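Odex desktop: pale marks on the right side near the cable hole
Status: Closed
Product line: Vukov Odex desks
Site: Gesden, second floor
Opened: March 16, 2026

Request

We have a row of Odex desks from Vukov at our Gesden office, bought secondhand with the lease. One of them has marks on the top that don't come off with normal cleaning. They are small and faint and sit to the right, in the same general area as the round cable hole with the gray ring. From the chair you mostly don't notice them. If you stand up and look toward the window they are easy to find.

What we have tried so far:

Dry microfiber cloth. No change.
Damp cloth, plain water. They disappear while the surface is wet and come back when it dries.
Hoarau surface spray, the regular one, sprayed on the cloth. No change after two passes.

I have not tried anything abrasive. There is an old pack of 2000 grit paper in the supply closet and someone suggested it, but I would like an answer before anyone goes near the desk with it.

Questions:
1. Are these water marks, or is the finish damaged?
2. Can we fix it ourselves?
3. If not, can the top be bought separately? The frame and legs are fine.

Reply from support

Thanks for the details. Please don't sand it. Odex tops were sold with two finishes, oil and clear lacquer, and the repair is different for each. On a lacquered top, 2000 grit will leave a dull spot that is bigger than the mark you started with.

Please check the following and write back:

Look under the desk near the back rail for a sticker. The finish code is the last letter. O is oil, L is lacquer.
Run a fingernail lightly across one of the marks. Say whether you feel an edge or a dip.
Put a single drop of water on a clean spot away from the marks, wait five minutes, wipe it off. Tell us if the wood darkened under it.

Also let us know what normally stands on the desk.

Customer update

Sticker is there but half of it has been peeled off, and the last letter is gone. I can read the model and part of a batch number and nothing else.

Fingernail: smooth all the way across. No edge.

Water drop: it beaded up and stayed on top. Wiped off after five minutes, no darkening that I could see.

There is a white plastic caddy on the desk, the tall kind with a gray rim and a handle across the top. It stays on the left. People put mugs on the right. No coasters in the office until last week. 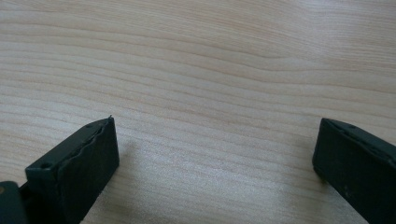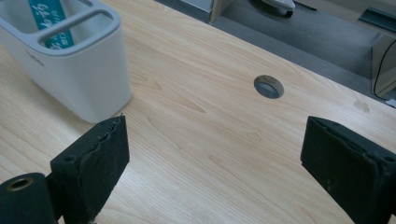 Surface marks / Finish care

Reply from support

Thank you. With the sticker damaged we go by the water drop, and a drop that beads for five minutes without darkening the wood points to lacquer. An oiled top of that age would normally have taken some of it in.

We can make out small faint marks to the right in the second picture. They are consistent with water marks, but we can't confirm that from a picture, so the steps below start with the mildest one. Please do one step at a time and let the top dry fully before you judge it.

The bright hazy area in the first picture is light reflecting off the top. It doesn't need treatment.

Step 1. Move everything off the desk, caddy included, and vacuum the surface and the edge of the cable ring. Grit caught under a cloth is a common cause of fine scratches.

Step 2. Wipe with lukewarm water and a small amount of plain dish soap. Follow the grain. Wipe again with clean water and dry with a second cloth. This removes leftover spray. The Hoarau regular spray contains a shine agent that can build up in thin layers, and the layers can show as pale spots on their own.

Step 3. Leave the desk overnight with nothing on it.

Step 4. If the marks are still there, use a hair dryer on the lowest setting. Hold it 300 mm above the surface and keep it moving. Stop after two minutes. Let the top cool and look again. You can repeat this once.

Step 5. If there is still no change, write back before trying anything else. Don't use furniture oil, toothpaste, mayonnaise or melamine sponges. We see all of these in tickets and the melamine sponge is the worst of them.

On your third question, tops can be ordered separately for the current Odex frame. Yours may be the older frame with a different hole pattern. Measure between the two front screws from below and we can tell you. If the distance is a multiple of 50 mm, it is the current one.

Customer update

Did steps 1 to 3. The cloth from step 2 picked up more than I expected, slightly gray and a little slippery, so there was some kind of film. In the morning about half of the marks were gone. The ones left were the ones closest to the right edge.

Did step 4 last night, two rounds. One mark is still visible if you know where to look. I would call the rest gone. I have not touched the last one again.

Front screws measure off the 50 mm grid, so I take it we have the old frame.

Reply from support

Yes, that is the old frame. Current tops will not fit without drilling and we don't recommend drilling it.

The remaining mark is probably a little deeper in the lacquer. It may fade over the next few months. If it is still bothering you in July, a local refinisher can rub out that one area. You would not need the whole top redone.

For cleaning from now on, use a damp cloth and dry the top afterward. If you need a spray, use one without a shine agent. Felt pads under the caddy are a good idea too, and check now and then that no water has collected under it.

Customer update

Good enough for us. We switched the spray for the whole row and ordered a pack of 100 cork coasters, which was the smallest size they had. Please close.

Resolution: Residue from cleaning spray and suspected shallow water marks on lacquer. Soap wash and low heat. One mark left, customer accepts.
Parts ordered: None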